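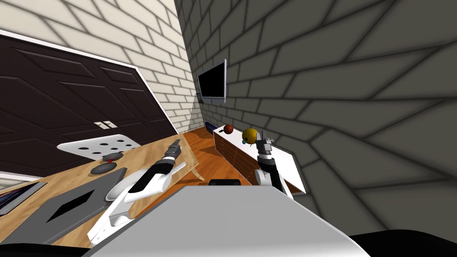
Suryani wrote:

> Does the Skikska drop-off at camp still start at 8.30? And do the under-sixes need their own packed lunch in January?

Hi Suryani, yes to both! Gate opens 8.30, and the little ones bring lunch plus a spare jumper (named, please, we ended last term with 22 mystery ones).
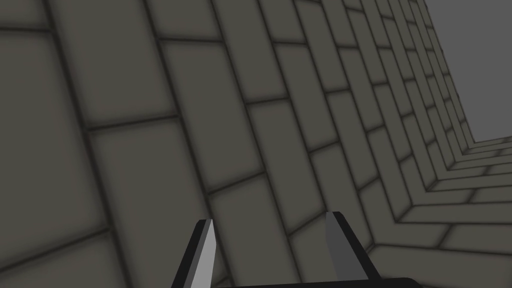 **Maëlle Beaudoin**

Oh, and Pinell group swims on the second day now, so pack a towel. Forms back to me or Bleddyn by Friday.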